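I picked up Salt Over Nollbridge on a Saturday morning meaning to read one chapter with my coffee, and the coffee went cold. It's Viorica Kos's second naval novel and I liked it a lot more than her first!

Our hero is Nives Lo Presti, a signals clerk who talks her way onto the supply ship Druvelano in the last summer of the war. She's prickly, she's seasick for most of part one, and she's a terrible liar (the scene with the harbor pilot had me laughing out loud).
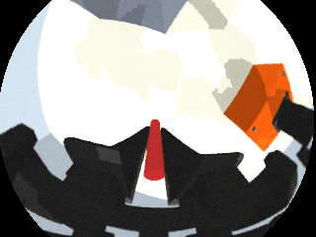 My one real gripe is the middle. The convoy gets stuck at Nunditz for over 400 pages in my e-reader's count, and I could have done with half the arguing about coal. But once they sail again, wow. The night crossing kept me up way too late, and I had to go back and reread the chapter where the radio goes quiet.

The paperback has tiny print, so go for the e-book if your eyes are like mine. Four stars from me, and I've already put my name down for the next one, due in July.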